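Changing a Two-Leg Rail and Ferry Booking After Ticketing

Applies to: separate tickets bought in one order on Unside, where the first leg is by train and the second is the Durko ferry.
Last checked: June
Written by Nkechi Ugwu

A combined order looks like one booking on the confirmation page, but it holds two contracts. Each carrier sets its own change rules, and a change to one leg does not move the other. The steps below keep both legs valid while you switch times.

Before you start

Have the order number, the last name used at checkout, and the card that paid for the trip. If the card has expired, add a new one under Payment first. The change form will time out if you try to add it halfway through.

Check the fare type on each leg. It is printed under the departure time. "Flex" can be changed up to departure. "Standard" can be changed until 6 p.m. the evening before. "Saver" cannot be changed at all, and you will need to buy that leg again.

Step 1. Look up the new ferry first

Ferries have fewer departures than trains, so the sailing decides the rest of the trip. Open the Durko timetable and note the sailing you want and its check-in deadline. Foot passengers must be through the terminal doors 45 minutes before departure. Passengers with bicycles get the same deadline but use the vehicle gate.

Do not confirm anything yet.

Step 2. Find a train that meets the check-in deadline

Work backward from check-in, not from the sailing. The walk from the station at Jemwood to the terminal takes 20 minutes with a suitcase. Bus 202 covers the same distance in eight, but it does not wait for late trains. Allow one full hour between train arrival and check-in. If the last leg includes a change of train, allow 90 minutes. 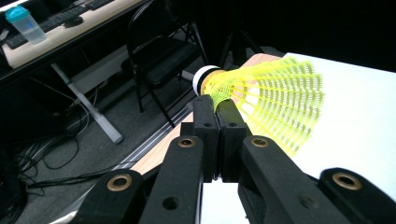
Step 3. Hold the train seat

In the order, select Leg 1, then Change, then Hold. A hold lasts 30 minutes and costs nothing. Write down the hold code. It is not sent by email, and the page will not show it again once closed.

Step 4. Change the ferry

Select Leg 2, then Change. Pick the new sailing and pay any fare difference. Wait for the new ticket number before going on – a pending status means the sailing is not yet yours. This normally clears within five minutes.

Step 5. Confirm the train

Return to Leg 1, enter the hold code, and confirm. Download both tickets again. The old barcodes stop working as soon as the change goes through, including any copies saved to a phone wallet.

If something goes wrong

Error 1157: the hold has expired. Repeat Step 3. The price may be different.

Error 3795: the name on the two legs does not match. This usually comes from a middle name entered on one leg only. It has to be fixed by phone.

Ferry changed, train sold out: the Giannakopoulos coach runs to the terminal twice a day and sells seats on board. Unside will not refund the unused train leg on a Saver fare.

Corrections to the bus times were supplied by Onyekachi Olatunji.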